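Encaustic or porcelain for a hallway? Tiling board, page 1

tawhiri_jo
28 September 2018
Hello all! I've finally got the go-ahead to rip up the carpet in our hall and I am far too excited about it. It's a long narrow run with a little square porch at the front, and I want plain white squares for most of it with something patterned in the porch. Has anyone lived with white floor tiles and thin dark grout for a good while? I love how crisp the lines look, like graph paper, but my sister swears I'll be on my knees with a brush every January when the mud comes in. 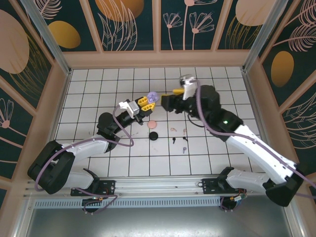 The budget is 2,000 all in, and I'd like to do the laying myself. I've done two splashbacks and a shower tray surround, so I'm not a total beginner, but never a floor this long.

grout_expectations
Do it! We've had white with charcoal grout in our kitchen for years and I still stop and look at it with my morning tea. Dark grout is the easy part, it hides everything. White tile shows crumbs and dog hair, but a quick sweep sorts that out. Go for a matt finish if you can, gloss is lethal with wet boots.

Zaid Haddad
I'll be the grump. Dark grout with white tiles shows up every wobble in your setting out. In a long hall your eye runs straight down the joints, so if you drift by 3 mm you'll see it from the front door. I'd go mid grey, much kinder. If you must have dark, snap a centre line, dry lay the whole run first and check the walls for square (they won't be).

grout_expectations
Have to disagree, Zaid. Spacers and a bit of patience and anybody can keep a straight joint. Mid grey just looks like dirty white to me!

Zaid Haddad
Spacers don't fix a wonky wall. I've lifted 44 tiles in one go for someone who thought they did.

tawhiri_jo
Ha, noted, dry laying it is. For the patterned bit I'm swooning over dark teal. I keep going back and forth between the Akareo range and the Nenum ones, and I can't work out whether that colour next to white is gorgeous or a bit much.
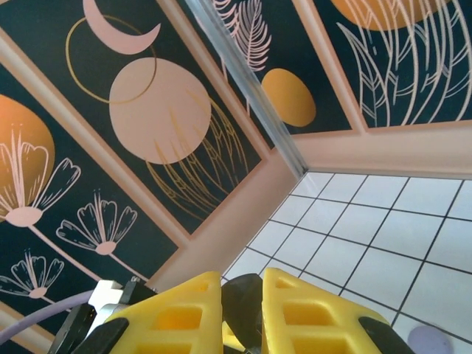

Dark teal meeting white tile

pennyfarthing
Gorgeous, no question. We put Akareo in our downstairs loo and visitors come out talking about it. Order a sample of each and look at them in the evening with the lights on, though, because ours went nearly black after sunset.

Indier
Seconding the samples. Mine cost 235 for the porch alone, so check the price per box before you fall in love. And please seal them before grouting if they're cement! Dark grout stains the face and you won't shift it.

tawhiri_jo
Samples ordered, both of them! Zaid, what do you use for the centre line, chalk or laser?

Zaid Haddad
Chalk. Blue, never red, the red gets into everything.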